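How to Set Up a Snack Tray for a Guest Room

A guest who arrives at 11 at night may not want a meal, but most will eat something small. A tray of wrapped snacks on the bed takes care of that, and it can be put together in 14 minutes if the shopping is done.

What you need

One tray with raised sides
A mix of single-serve snacks, sweet and spicy
A clear spot on the bed or dresser

Step 1. Make the bed first and put the tray down flat. Wipe out any crumbs from the last visit.

Step 2. Lay the long packs in first. Small candies go in last, in the gaps.
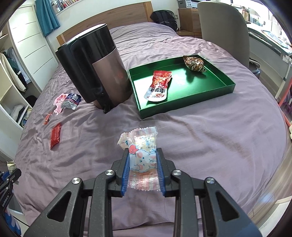 Allow roughly 7 pieces for each guest for a weekend. More than that and the bottom layer gets forgotten until July.

Step 3. Keep flavors apart. Spicy strips go at one end and oatmeal snacks and candy at the other. Turn the printed sides up so people can read them without digging.
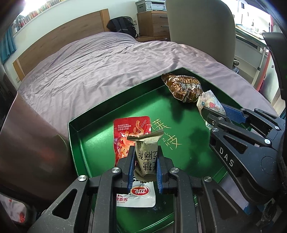

Jodance Nguyen
Home editor, Skandlow

Step 4. Check the dates on the packs. Anything with less than 30 days left goes to the kitchen to be eaten soon.

Step 5. Move the tray to the dresser before the guest goes to bed. Leave a small bag next to it for empty wrappers.

Refill in the morning if needed. Chocolate should stay out of the tray in hot weather.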